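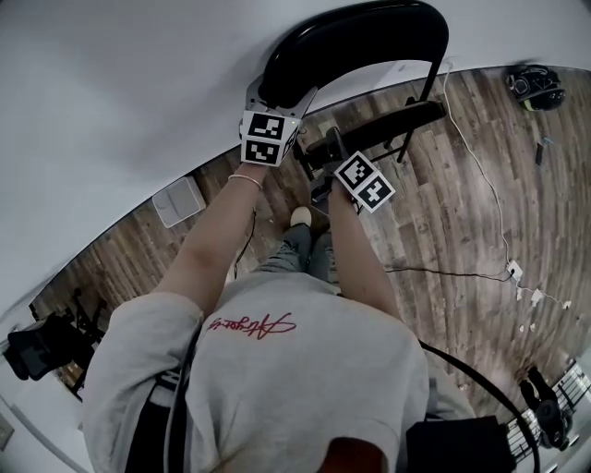
*Dernière modification de la page : 15 juillet 2019*

# La chaise Kolura de chez Karkside, après 7 semaines dessus

Bon, je vous avais promis cet avis à la fin du billet sur les étagères, et j'ai traîné, pardon. J'ai déjà reçu quelques messages du genre « alors, ces chaises ? », dont un de Solène Rolland qui voulait savoir si elle pouvait commander avant la fin des soldes. Solène, la réponse est oui, mais lis quand même le passage sur les traces de doigts !

Pour ceux qui arrivent maintenant : je cherchais des chaises noires pour la grande pièce, celle aux murs blancs et au parquet à lames un peu brunes, un peu grises, un peu beiges (on dirait qu'elles viennent de plusieurs maisons, et c'est exactement pour ça que je l'aime). Avec un sol aussi bavard, je voulais des meubles calmes. Du noir, des lignes fines, rien de sculpté. J'ai hésité longtemps avec un modèle Van der Linden que j'avais essayé chez une amie, très beau, très cher, et tellement profond que mes pieds ne touchaient plus terre. La Kolura coûtait moitié moins et je pouvais poser les talons. Affaire réglée, enfin presque.

## Ce qu'on achète

La Kolura est une chaise sans accoudoirs, toute noire, avec un dossier courbe et brillant, une assise noire elle aussi, et quatre pieds en métal très fins. Elle est vendue par lot de 2, à 246 euros le lot, livraison comprise. Je n'ai pas trouvé moyen d'en acheter une seule, et le service client m'a confirmé que c'était comme ça. Si vous voulez trois chaises, vous en aurez quatre. C'est agaçant quand on vit dans un petit appartement, et j'aurais préféré payer un supplément pour avoir le choix.

Il existe d'autres finitions sur le catalogue, dont un blanc cassé qui me faisait de l'œil. Je suis restée sur le noir et je ne regrette pas, même si, on va y venir, le noir brillant se mérite.

## Le carton, le montage, la petite vis

Le carton est arrivé en bon état, bien calé à l'intérieur, avec du papier plutôt que du polystyrène (merci, mille fois merci, je retrouve encore des billes blanches de ma commande Molidville de l'hiver dernier derrière le radiateur). Il est encombrant, par contre. Je l'ai monté seule jusqu'au palier en le faisant basculer marche après marche, et la voisine du dessous a dû se demander ce que je déménageais.

Le montage se limite aux pieds et au dossier. La notice tient sur une feuille, avec des dessins assez clairs, sauf l'étape du dossier où la flèche pointe à peu près vers nulle part. J'ai commencé par serrer à fond la première vis, ce qu'il ne faut surtout pas faire : les trous suivants ne tombaient plus en face, j'ai tout desserré, j'ai râlé, j'ai recommencé. Mettez toutes les vis en place à la main, lâchement, puis serrez en croix. Avec la deuxième chaise, je suis allée deux fois plus vite.

La clé fournie est courte et fait mal à la paume. Yannick Pons, qui m'a prêté la sienne, une vraie, avec un manche, m'a aussi conseillé de poser la chaise tête en bas sur une couverture pliée. Bonne idée pour le dossier : une surface aussi lisse, vous n'avez pas envie de la faire frotter contre un parquet.

Dernier détail de montage, il y a une vis en plus dans le sachet. J'ai cherché pendant une éternité où elle allait. Elle ne va nulle part, c'est une vis de rechange, et c'est écrit au dos de la feuille en tout petit.

## S'asseoir dessus, donc

C'est quand même le sujet ! L'assise est ferme. Pas dure, ferme. Pour un repas, c'est parfait, je reste à table jusqu'au café sans gigoter. Pour une journée d'ordinateur, j'ajoute un coussin plat après le déjeuner, et je ne crois pas que la chaise ait été pensée pour ça de toute façon. Ma table est à 72 cm de haut et je suis bien placée, les coudes à bonne hauteur, sans avoir l'impression d'être une enfant à la table des grands.

Le dossier est la vraie réussite. La courbe prend le dos assez bas et vous tient sans vous pousser vers l'avant. J'avais peur qu'une surface lisse soit glissante — et elle l'est un peu, avec certains tissus, surtout si vous avez tendance à vous avachir comme moi le soir. On descend doucement. On se redresse. On redescend. Avec un tee-shirt en coton, aucun problème, mais avec mon gilet en viscose c'est du toboggan.

Rosine Besson, qui a le dos fragile et un avis sur toutes les chaises du département, a testé pendant un dîner entier. Elle l'a trouvée « correcte », et venant d'elle c'est presque une déclaration d'amour. Elle aurait voulu un dossier plus haut. Moi non, mais je suis plus petite qu'elle et je comprends : si vous êtes grand, essayez avant si vous pouvez.

## La bouger, la tirer, la pousser

Je déplace mes chaises tout le temps. Pour passer le balai, pour attraper un plat en haut du placard (je sais, je sais), pour faire de la place au milieu quand on est nombreux. Une chaise pénible à manipuler finit toujours dans un coin à porter des manteaux.

La Kolura se prend bien par le haut du dossier d'une main et par le bord avant de l'assise de l'autre. Comme ça, on la soulève d'aplomb, on la tourne, on la repose sans cogner les pieds. D'une seule main par le dossier, c'est faisable, sauf que la surface brillante accroche peu et que j'ai failli la lâcher en sortant de la vaisselle. Mains sèches, donc. Un simple petit rebord à l'arrière du dossier aurait tout changé, et je l'ai écrit à Karkside dans le questionnaire de satisfaction, on verra bien.

Les pieds fins passent facilement entre ceux de la table, et le balai fait le tour sans difficulté. Les patins d'origine, en revanche, sont une petite déception. Ils tiennent, ils ne rayent pas, mais ils font un bruit épouvantable quand on tire la chaise sur du bois, un genre de gémissement que j'entends depuis la salle de bains. J'ai collé des feutres par-dessus dès la première semaine. Prenez-les de petit diamètre, les pieds sont vraiment minces et les feutres standards dépassent, ramassent la poussière et finissent par se décoller. J'ai redécoupé les miens aux ciseaux. C'est moche vu de près, mais qui regarde sous les chaises ?

Sur un parquet à lames qui n'est pas parfaitement plan, j'attendais aussi le fameux boitement. Une des chaises boitait un tout petit peu après le montage. J'ai desserré les pieds, je me suis assise dessus, j'ai resserré, et c'était fini.

## Le brillant et les doigts

Voilà, Solène, c'est pour toi. Le dossier brillant marque. On y voit les doigts, la poussière, la moindre trace de confiture. En plein jour, c'est magnifique quand c'est propre, avec de longs reflets le long de la courbe, et franchement tristounet quand ça ne l'est pas. Je passe un chiffon microfibre à peine humide, puis un sec, tous les deux ou trois jours. Si cette phrase vous fatigue rien qu'à la lire, prenez une finition mate.

Évitez les éponges côté grattoir, évidemment, et aussi l'essuie-tout. J'ai deux micro-rayures sur le premier dossier, visibles seulement en lumière rasante, et je soupçonne fortement le sopalin. L'assise, elle, ne m'embête pas du tout : un coup d'éponge douce et on n'en parle plus. Les pieds en métal n'ont rien pris non plus, malgré l'aspirateur qui les percute avec une régularité remarquable.

## Ce que j'aime moins, en vrac

- la vente par lot, j'insiste
- les patins qui couinent
- elle ne s'empile pas, alors qu'avec des pieds pareils je l'avais bêtement supposé
- l'odeur au déballage, un peu forte, partie au bout de quelques jours fenêtres ouvertes
- la clé de montage, bonne pour la poubelle (enfin, pour le tiroir à clés que je n'utiliserai jamais)

Pour l'empilement, c'était écrit sur la fiche produit, je ne peux m'en prendre qu'à moi. Je les range contre le mur quand j'ai besoin du sol, et il faut dire qu'une chaise noire toute seule devant un mur blanc, ça a de l'allure !

## Et face aux autres ?

J'ai parlé de la Van der Linden, plus large, plus profonde, plus confortable pour lire, à mon avis trop imposante autour d'une table ordinaire. Anitha Varma m'a aussi fait essayer les siennes, des chaises chinées dont elle a refait l'assise elle-même, et je dois reconnaître qu'on y est mieux assis que sur la mienne. Mais il lui a fallu tout un mois de juillet et beaucoup de patience. Je n'ai ni l'un ni l'autre.

Dans cette gamme de prix, je n'ai rien trouvé avec un dossier aussi agréable. J'en ai vu de moins chères, avec des pieds qui vrillaient dès qu'on se penchait sur le côté. La Kolura ne bouge pas. Je m'y balance parfois en arrière (ne le dites pas à ma mère) et elle ne grince toujours pas.

Est-ce que je la rachèterais ? Oui, dans la même couleur, avec un paquet de feutres dans le panier dès le départ. Capucine Chevalier me demandait en commentaire si elle conviendrait pour des enfants : les miens sont ceux des autres, mais mon neveu y a mangé une glace au chocolat sans dommage durable, donc je dirais oui, avec un chiffon pas loin.

Je resserrerai les vis à la rentrée et je mettrai la page à jour si quelque chose a bougé. Pour les feutres, j'ai pris les ronds gris du rayon bricolage, le plus petit modèle.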